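Okwood Early Learning Center
Playroom and Toy Safety Inspection: Checklist with Comments
6 min read

Inspected by: Delia Bustos
Reviewed by: Tadeo Salinas, Facilities and Licensing
Period: December
Rooms covered: Infant Room, Toddler Room, Preschool Room, Gross Motor Room, entry hall and coat area

Each item is marked Pass, Correct, or Remove. "Correct" means the item may stay in use while the repair is made. "Remove" means the item was taken out of the room at the time of inspection and may not be returned without a signature from Facilities.

Section 1. Entry, doors, and floors

1.1 Exit doors open fully from the inside without a key. Pass.
Comment: The Pretisby closer on the garden door was adjusted after the last inspection and now closes slowly enough to be safe for fingers.

1.2 Finger guards fitted on the hinge side of all interior doors. Correct.
Comment: The guard on the Toddler Room bathroom door has come away from the frame at the bottom. A replacement strip is on order. Staff are to prop this door open during diapering and toileting times.

1.3 Floor coverings flat, with no raised edges. Correct.
Comment: The reading rug in the Preschool Room curls at one corner. Tape is not an accepted repair. The rug pad must be replaced or the rug taken up.

1.4 Coat hooks mounted above or below child eye level, or shielded. Pass.

Section 2. Furniture and storage

2.1 Shelving over 27 inches high is anchored to the wall. Correct.
Comment: All units in the Infant Room are anchored. One Mayrhofer bookcase in the Preschool Room was moved during the fall rearrangement and its bracket was not refastened. The bookcase was emptied above the second shelf and must be secured by Friday.

2.2 Chairs and tables stable, with no splinters or exposed screws. Pass.
Comment: Table legs in the Toddler Room were tightened during the visit.

2.3 Toy chests have lid supports or no lid. Pass.

2.4 Heavy items stored on the lowest shelf. Correct.
Comment: The wooden unit blocks were found on the top shelf of the block area. The lead teacher has been asked to relabel the shelves.

2.5 Cleaning products locked and out of reach. Pass.
Comment: The cabinet key is kept in the office. The product list inside the door is current.

Section 3. Electrical and heating

3.1 Unused outlets covered or of the tamper-resistant type. Pass.

3.2 Cords secured and out of children's reach. Correct.
Comment: The cord to the sound machine in the Infant Room hangs within reach of the end crib. The crib was moved at once. A cord cover is also required.

3.3 Radiator covers firmly attached. Pass.

3.4 Window blind cords removed or replaced with cordless blinds. Pass.
Comment: The last corded blind, in the Gross Motor Room, has been replaced. The invoice of $236 has been passed to the office and is not part of the repair budget shown in Section 6.

Section 4. Toys and play materials

4.1 Small parts. No toy or loose part used by children under three fits inside the test cylinder. Remove.
Comment: 5 items were removed from the Toddler Room, all of them wheels or pegs separated from larger toys. Toys intended for the Preschool Room must not be carried into the Toddler Room during combined hours before 8:00 a.m.

4.2 Surfaces. No cracks, sharp edges, flaking paint, or peeling labels. Correct.
Comment: Two plastic trucks had split seams and were discarded. Paper labels on toys should be checked for lifting corners each week, as a loose label can be peeled and swallowed.

4.3 Pretend food and dishes. Pieces are whole, clean, and suited to the age group. Pass.
Comment: Play food is handled, mouthed, and dropped more than any other material in the building and should be checked piece by piece. Staff should pay particular attention to small fruit shapes, such as strawberries, and to the caps of toy bottles, which should be tested with a firm pull. Real food containers, including empty ones, may not be added to the play kitchen.

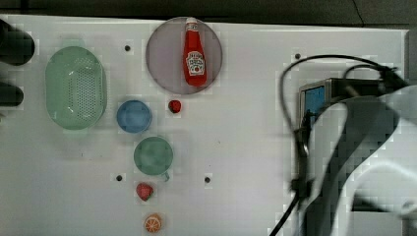

4.4 Dress-up clothes. No drawstrings, long scarves, or loose buttons. Correct.
Comment: One cape with a neck tie was removed. Capes with hook-and-loop closures may stay.

4.5 Art supplies labeled nontoxic and kept in original containers. Pass.

4.6 Battery compartments closed with a screw. Correct.
Comment: The screw is missing from a musical keyboard. The batteries were taken out and the keyboard placed in the office until a screw is found.

Section 5. Cleaning and records

5.1 Mouthed toys set aside after use and sanitized before reuse. Pass.

5.2 Soft toys laundered weekly, with log signed. Correct.
Comment: The log has gaps. Laundering may well have been done, but an unsigned line must be treated as a missed week.

5.3 Recall notices reviewed monthly and filed. Pass.
Comment: The Prorance binder is in good order. Please keep notices for items the center does not own in the rear section.

Section 6. Corrective work

The approved budget for repairs in this period is $1,530. Work is to be done in the following order: bookcase anchor (2.1), finger guard (1.2), cord cover (3.2), rug pad (1.3). Items 2.4, 4.6, and 5.2 carry no significant cost and are assigned to room staff.

Questions about any item marked Remove should be directed to Mr. Salinas. Room copies of this checklist are to be posted inside the supply closet door and kept there until the next inspection.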